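Sandgate Allotment and Garden Society
Minutes of the August meeting, held in the back room of the Kushnir Hall, 7.30 pm

Present: Guoqing Xiao (chair), Shengli Lei (minutes), and enough plot holders to use up the good chairs. The late arrivals had the bench.

Apologies: received from the plot by the gate, which is on holiday, and from the two plots behind it, which have been asked to water the plot by the gate and say they are too tired to come.

1. Minutes of the last meeting

Agreed as accurate, apart from the word "marrow" in item 4, which should have read "narrow". The path is narrow. The remarks that followed about its size and whether it might win a prize should be struck out.

Matters arising: the path is still narrow.

2. Water

The chair reported that the new tap at the bottom end is in and running. It runs all the time. The plumber has been told and has promised to look at it when he is next passing, and he passes every morning on his way to somewhere else.

A long discussion followed on hosepipes. The rule is that hoses may be used before nine in the morning and after six in the evening, and must be held in the hand. It was asked whether a hose tied to a fork counted as held. The chair said it did not. It was asked whether a hose held by a child counted. The chair said it depended on the child.

Agreed: the rule stays as it is. Shengli Lei to repaint the sign, using a colour that can be read by those who say they have never seen it.

3. The compost question

The heap has been taking things that are not compost. Since the last meeting it has been given a pair of curtains, most of a birthday cake with the candles in, and a kettle. The cake was felt by some to be a grey area.

Guoqing Xiao suggested splitting the heap into three bays: one for filling, one for rotting and one for using. This was warmly received. The meeting then spent twenty-five minutes on which bay should be nearest the gate. Those at the top end would like the finished compost there, for ease of carrying. Those at the bottom end pointed out that it would then all be carried by those at the top end. Several people said this was not what they were getting at, and then explained what they were getting at, and it was this.

Agreed: three bays, with the finished one in the middle, where it will be equally awkward for all.

Agreed also that the kettle be returned to its owner, if its owner can face it.

4. Seed order

The joint order goes in at the end of the month. Prices from Pradora have gone up again, though the packets have got prettier. Plandoron are cheaper but sent us swede last year in place of beetroot, and then, when we wrote to complain, sent more swede.

It was proposed that we try Plandoron again with a firmly worded note. An amendment was put that we leave out the word "please". The amendment fell, the feeling being that the swede was not the fault of whoever opens the post.

Anyone who wants broad beans should put their name on the list in the shed, clearly, with a plot number. Last year's list included an order from "me" and another from "also me, different me". Both got peas.

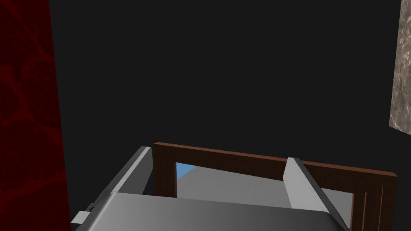

Onion sets will be ordered separately. The chair asked that members make up their minds between red and brown before the order is sent and keep them made up until it arrives.

5. The summer show

Shengli Lei gave a report. The day was dry until the judging and the tea lasted until the end, and there was only one serious dispute. The entry in question was in the class for "a vegetable of unusual shape". The judge awarded first place to a carrot with two legs. The holder of the parsnip that came second maintains that two legs is a usual number of legs, and that his parsnip, which has none but does look a good deal like a former vicar, was robbed.

The meeting heard this out with patience and then heard it out again. It was asked if the parsnip could be seen. It has been eaten.

Agreed: no change to the result. For next year the class will be renamed "a vegetable, odd" and the judge's decision will be final in larger letters.

The raffle took slightly more than last year. The bath salts were won once more by the person who gave them, and will be back.

6. Pigeons

Noted.

7. The shed lock

The lock sticks. There are two keys, one of which opens it and one of which used to. Anyone holding a key should find out which they have. The knack, according to those who have it, is to lift the door a little, lean, and turn the key as if you did not much mind. Oil has been tried. So has language.

A new lock was proposed and costed at roughly the price of a decent spade. The meeting said it would rather have the spade. It was put to them that without a lock they would shortly have no spade. Agreed, with some grumbling, to buy the lock.

8. Any other business

a) The bonfire rota needs names. The present rota has one name on it and it has been crossed out.

b) A member asked whether hens would be allowed. The chair said the rules did not mention hens. The member said good. The chair said that was not what he had meant. Held over.

c) Thanks were given to whoever mended the bench. Those sitting on it asked if it could be mended again.

d) Would whoever is leaving courgettes on other people's plots after dark kindly stop. We all have courgettes.

The meeting closed at 9.15 pm, the lights having been turned off from the hallway at 9.10.

Next meeting: same room, once the hens have been looked into. Please bring your own mug and take it home again.

S. Lei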